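Jestwood Countertop Grain Mill
Setup Guide, Section 2: Installing and Adjusting the Gear Plate

Read this section before you run the mill for the first time, and again any time you take the drive housing apart for cleaning.

Before you start

Unplug the mill. Set the grind dial to its coarsest mark and empty the hopper. You will need the short hex key from the accessory bag and a dry cloth.

CAUTION: Keep fingers, sleeves and hair clear of the gears. Do not plug the mill in while the housing is open.

Opening the housing

1. Lay the mill on its back on a folded towel.
2. Loosen the two housing screws. They stay in the cover and do not come all the way out.
3. Lift the cover straight up. If it sticks, tap the side with the handle of a wooden spoon.
4. Wipe flour dust off the center post.

The gear plate is a single unit. Do not try to pry the gears off the disc. If one is cracked or worn, order a new plate (Clusorell part 147). Older mills sold under the Hornmont name take part 153, and the two cannot be swapped. 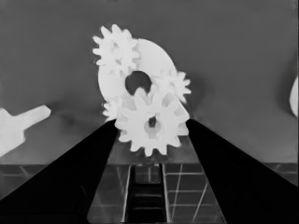
Page last changed: April | Section 2 of the Jestwood setup guide

The round disc has a large hole near its center, and the gears are mounted on the disc. Fit this hole over the center post when you install the plate.

Installing the plate

5. Hold the plate by the rim with the gears facing you.
6. Lower it onto the post until it sits flat. Turn it slightly if it stops partway.
7. Turn each gear a little with a fingertip. It should move without scraping.
8. Put the cover back and tighten the screws by hand, then a quarter turn with the hex key.

NOTE: Do not oil the gears. Oil mixes with flour dust and forms a paste that slows the mill.

First run

9. Stand the mill up, plug it in and run it empty for a few seconds. A steady hum is normal. If you hear clicking, unplug the mill and repeat steps 5 through 8.
10. Grind some 500 grams of dry rice on the coarse setting and throw it away. This clears dust left from the factory.
11. Move the dial one mark finer at a time, with the motor running.

If you have the Pai fine-flour attachment, go to Section 3 before using any setting below the middle mark.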